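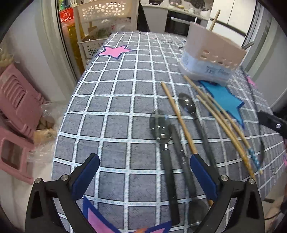
*The cutlery table at the Bretalen open day: spoons, chopsticks and felt stars under a hand-held gripper.*

**Bretalen open day**

The Bretalen open day is a yearly afternoon of robot demonstrations in Morholm, and I've been keeping this page since my second visit (my notes from the first one are mostly about cake). It's run by Valent, a small outfit that works on household robots, and it happens on a Wednesday in December, which is a terrible time of year to get people out of the house, and yet out they come! The last one I went to had 639 visitors through the door. The year before had 772, but there was no snow that year.

## The building

Bretalen was put up in 1937 as a boarding house for seamen, and you can still tell from the staircase, which is steep as a ladder. Valent has the ground floor. The demonstrations are spread through ordinary domestic rooms, so you wander about as if you were visiting a rather large family.

## The cutlery table

My favourite stop, and the one with the longest queue, is the cutlery table. You get a gripper to hold, with two black fingers and a navy pad on the inside of each, and you work it over a table covered in a grey cloth with a white grid on it. There are spoons with black handles and thin wooden chopsticks lying about, and a pale pink caddy at the back with holes along the top. The job is to get everything into the caddy, one piece at a time.

It sounds easy and I was dreadful at it. Spoons have that rounded bowl that wants to roll away from you, so most people go for the handle. Chopsticks are worse, especially when two of them lie side by side, and you come at them with both fingers open and end up chasing the pair across the cloth. The felt stars are there too, in blues and pinks, and a chopstick lying across a star is a different thing to pick up from one lying flat on the cloth (softer underneath, a bit of give). I'd never have thought of that before I tried it.

Each go is recorded, and the recordings are what the robot learns from. Wenceslao Lozano, who was looking after the table on my last visit, told me they hoped for 100 good goes before teatime. I asked whether mine counted. He said the clumsy ones were useful as well, which was kind of him.

## The robot's turn

At four o'clock everyone squeezes in to watch the robot do the same job by itself. It's called Bai, and it is slow, much slower than I expected the first time, with long pauses in which the whole room leans forward. On my last visit it put away three spoons and dropped a chopstick, and got a huge cheer for all four.

## Getting in

Entry is free and there's no booking. The doors open at one and the cutlery queue is shortest straight away, so I'd go there first and have your tea later. Children can have a go if they can reach the table. Coats go on the hooks by the stairs, and the side entrance has no step.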